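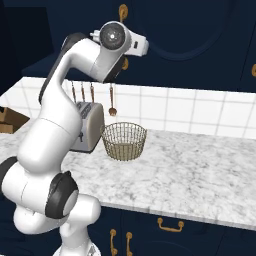
OK so Dreder is dropping the morning flight out of Brolloncombe at the end of the winter schedule and I have thoughts. I've been on that flight more times than I'd like to admit, usually half asleep, usually in row 9. They just repainted the plane, too! It's all white now with dark gray bands, pretty much the colors of the robot arm up top, and it looked great on the ramp last week. Then came the email.

The email, 18/02/2018: "changes to your upcoming travel." No reason given. You get moved to the evening departure or you get a refund, and the button for the refund is four screens down. I timed out twice.

Why it matters if you don't live here: the morning flight is the only one that makes the long-haul connections at the hub. Take the evening one and you're buying a hotel room. Every trip. For a family of four that wipes out any cheap fare they throw at you.

I called and got a very patient agent who told me flight 809 "has not met its targets." I asked what the targets were and she didn't have them. Fair enough, not her fault, but somebody has them.

My friend Ailsa Laing flies it for work (she's the one who got me hooked on the front-row trick for quick exits) and she says it was close to full every time she took it before Christmas. The two of us aren't a survey, I know. Still.

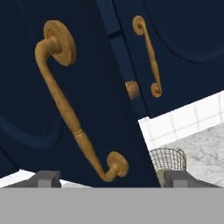
Gold-toned pull handle, navy door.

Back to it – a few of you asked about Drustico. Yes, they've applied for morning slots. No, I don't think they'll fly them before July, and Triin Ozoliņš on the airport users' group thinks even that is optimistic. They'd need another plane first and they're short on crews as it is.

The airport wants to cut landing fees for whoever takes the slot. Kaja Vaher posted the notice and it's 100 percent off for the first season, then it steps back up. I like the idea, but we did this in 2000 with a different airline and they left the minute the discount did.

If you're booked after the change, don't click accept yet. Call, ask for the refund or a reroute, and write down who you spoke to. I asked to be put on a partner airline and they said they'd get back to me. Still waiting, will post when I hear.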